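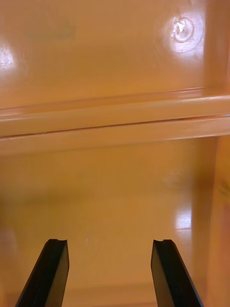
4.2 Bins, tray and part groups

The Ruvgate parts set was put together from the insides of small household devices. It holds 2,328 parts, most of them circuit boards, short wire harnesses and small modules with their leads still attached. Screws and springs were left out and are treated in Section 5.

Parts were handed out in kits. A kit was tipped into the steel tray as it came, and each part was then moved to a bin according to its group. We used 18 groups at first. Many of them differed only in connector type, and people who sorted the same kit twice often gave two answers. The groups were merged into boards, harnesses and modules for everything reported below.

Wires caused most of the disagreement. A lead that lies across a board can be taken for part of it, and two harnesses that have caught on each other may be logged as one. The Tellura sorting guide asks for tangled wires to be pulled apart first. We did not do this, as we wanted the kits to stay close to how parts arrive at a repair shop.
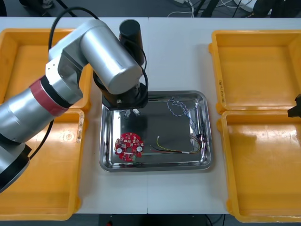

Page last changed: 1/30/21

Figure 3. Round red circuit board and loose wires in the steel tray.

Boards such as the one in Figure 3 were the easiest group. Their outline is plain even when wires lie beside them, and the taller components make them simple to tell from flat plastic pieces. The steel itself was less helpful. Its bottom reflects the overhead light, and thin dark cables are hard to follow across it. A matte tray from Lakia was tried in March and gave up too much depth, so we went back to steel.

The bins are yellow and open at the top. Harnesses placed in one bin were left as they fell, with the connectors facing any way. An empty bin was kept in its place on the table so that the layout stayed the same through a kit.

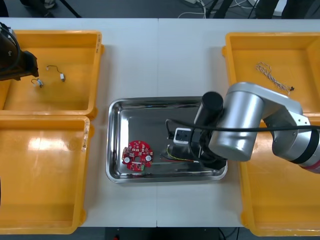 One reader of the draft objected that three groups are too few, and that a harness with a connector on it should never share a bin with bare leads. We agree that this matters for resale. For the counts in Table 3 it makes no difference, as bare leads were entered on a separate line.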